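## 4. House Rules for Handheld Collection
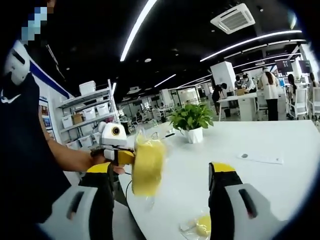 **Figure 2.** Handheld gripper work at a shared table, seen from a second gripper's camera.

I'll admit that when we started on this project I thought the rules section would be half a page long. We had good grippers, we had people who were keen to use them, and I figured the rest was common sense. Then Tanko Briggs and I sat down to review the first batch of recordings from the Zerkmont office, and we threw out so many that I went home in a bad mood. Most of the problems had nothing to do with the hardware — they came from people doing sensible things in slightly different ways.

So we wrote things down. The version we use now has 7 rules, and it fits on one sheet. I'll only go through the ones we argued over, and the full sheet is in Appendix B.

The first argument was over speed. Everybody moves too fast once they get comfortable with a handheld unit, me included. In Figure 2 the yellow object in the jaws is blurred into a soft disc, and a labeler looking at that view alone has very little to go on for where the object's edge is. Our rule says to carry the object at the pace you'd use for a full cup of coffee. Obinna Nwachukwu wanted a proper speed limit in numbers, and he made a good case for it, but people can't read a number off their own wrist. The coffee cup stuck. We do check speed afterward from the tracking log, and an operator who goes over it gets a friendly note and a redo.

The second was over what's allowed on the table. My first draft said to clear everything that isn't part of the task. Somtochukwu Ajayi talked me out of it, and I'm glad she did. Real tables have a plant on them, and a pen, and a bit of plastic wrapping, and a policy trained on bare tables tends to get confused the first time it meets one. What we settled on is that ordinary clutter stays, but nothing gets moved in or out once recording has begun. Clear plastic gets its own line on the sheet. It's hard to segment and easy to snag, so bags and wrapping have to be logged in the session notes, even when they're well away from the object being handled.

Cables took us a whole afternoon! The rule is short: any cable hanging from a handheld unit has to have slack, and it mustn't cross in front of the other person's working space. We also ask operators to look where the cable goes before they lift the unit (I've pulled a mug off a desk this way, so I'm not pointing fingers).

Then there's privacy, which is the only rule where one miss gets the whole recording pulled. We collect in open offices, and people in the background are just trying to get on with their day. Faces are pixelated before anything leaves the collection machine, and that goes for operators as well, headset or no headset. Tadeusz Zieliński wrote the checking procedure. Two reviewers look at each recording separately, and if they disagree, it's held back. Of the 872 recordings we kept for this paper, 4 were held for a while over a face in the far background and released after another pass of masking.

We tried the sheet at 3 sites, Zerkmont, Destov and Bassey, and the reception was mixed. Zerkmont liked it. Destov asked for a shorter one, and Bassey asked for a longer one with a drawing for each rule. I don't have a good answer to that yet. Nicanor Valdovinos is working on the drawings, and the Bassey operators have agreed to try them out in January.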